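Print | E-mail | 12 shares

Graça Lobo sells citrus at the Wollach market. Thirty years now – same corner. "My mother had it before," she says, weighing as she talks.

Oranges went up in July. Mandarins too. "People still buy. Just less."

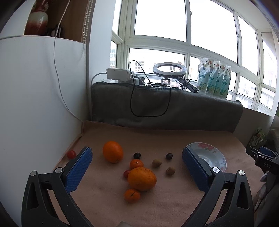 She wont haggle. "Ask Horácio, he haggles. I got rent."

The stall fee is 226 a month and she wants it frozen. Will it be? A shrug. "They say wait."
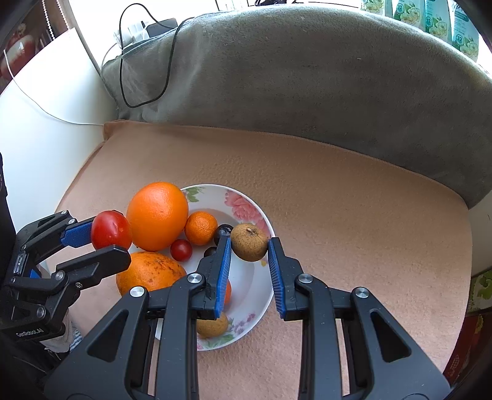

WOLLACH, 19th October

Update – fee stays put til spring. "Good," says Lobo. "Now fix teh roof."

3 comments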